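Relatório de progresso – série animada "Gorneck"
Para: Aušra Ots, fundo Anelport
De: Austra Mockus, coordenação de roteiro e personagens
27 de setembro de 2021

Aušra, segue o ponto da situação. Vai meio corrido, estamos em semana de entrega. A parte financeira segue à parte, na planilha de sempre.

1. Roteiro

Primeira temporada fechada até o episódio oito. O nove está na segunda versão, o dez só em escaleta. A virada do seis mudou – Farden já não morre na ponte, perde a patente e fica na cidade. Dá mais material para o final e resolve aquela queixa da leitura de agosto, que o vilão sumia cedo demais. Diálogos do sete ainda longos. Corto na próxima passada.

Bíblia da série: 154 páginas, contando os apêndices. Falta revisar o capítulo da magia dos sinos, que contradiz o episódio três em dois pontos (quem pode tocar, e o que acontece a quem ouve). Prefiro mudar a bíblia, o episódio está bom.

2. Personagens

Protagonista: aprovada. Caçadora de dívidas, mal humorada, canhota. O passado dela no mosteiro passou para o episódio quatro, em flashback curto.

Farden: desenho final entregue, com as duas roupas. A capa deu trabalho na animação de teste, encurtamos.

O velho Petrauskas: continua sem voz definida. Ouvimos 35 gravações e ficamos com duas. Uma é mais cômica, a outra mais cansada. Eu voto na cansada. Preciso da tua opinião até o fim da semana.

Os gêmeos do porto: saíram como personagens fixos. Aparecem no dois e no nove e chega. Sei que o Anelport gostava deles, mas cada cena com os dois parava a história.

3. Storyboard e animatic

Storyboard pronto do um ao cinco. O seis teve de ser refeito da metade para frente por causa da ponte. São 350 painéis novos, dos quais 80 já passaram pela direção. O resto anda, mas anda devagar, a equipa é pequena e o sete entrou na fila ao mesmo tempo.

Animatic do um: fechado, com som provisório. Animatic do dois: falta a perseguição no telhado. O ritmo ainda não está lá – os cortes estão todos do mesmo tamanho e a piada do balde chega tarde.
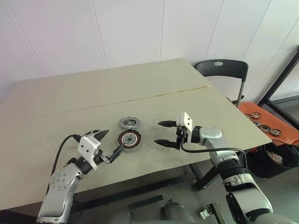
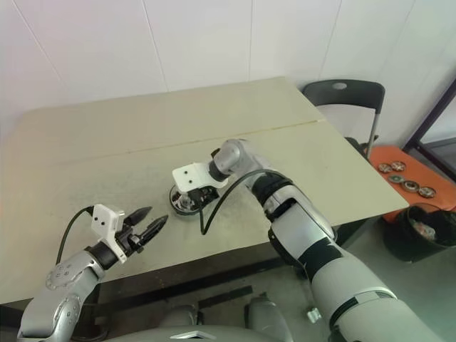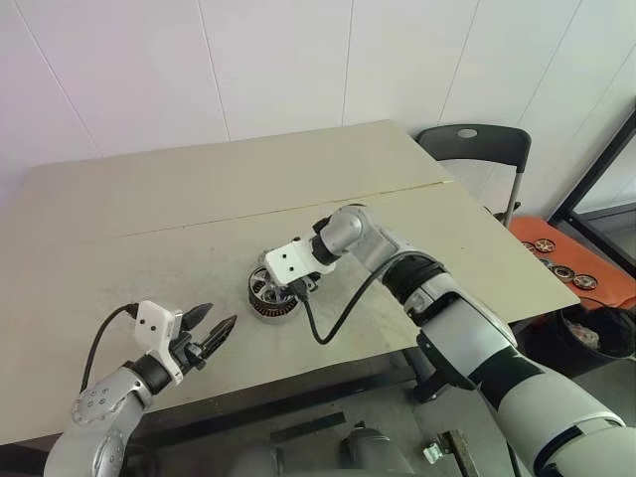 4. Problemas em aberto

– Tom. O episódio três é quase comédia pura e o quatro é luto do início ao fim. Lidos seguidos, estranha-se. Proposta: passar a cena da taberna do três para o quatro, a meio, para respirar.
– Nome da cidade. Gorneck é o título e é a cidade, e no cinco vira também o nome da família. Confunde. A família muda de nome, ainda sem sugestão que preste.
– Música de abertura. Temos a melodia, não temos letra. A primeira tentativa contava a história inteira em um minuto, foi para o lixo.
– Legendas. O glosário de nomes está desatualizado desde que mexemos no seis, quem traduzir agora vai traduzir errado. Segurar até eu mandar a versão nova.

5. Próximos passos

Terminar o nove e passar o dez de escaleta a roteiro. Fechar a voz do Petrauskas. Refazer o resto do storyboard do seis antes de abrir o oito. Animatic do dois para visionamento interno, depois segue para vocês.

6. O que peço ao fundo

Decisão sobre a voz (ver ponto 2). Um parecer por escrito sobre a mudança do Farden, mesmo que curto, para eu não ter de reabrir o seis em fase de de animação. E confirmar se o episódio piloto pode ser entregue sem a abertura definitiva, com cartão de título simples.

Mando as duas gravações do Petrauskas em mensagem separada, os ficheiros são pesados.

Austra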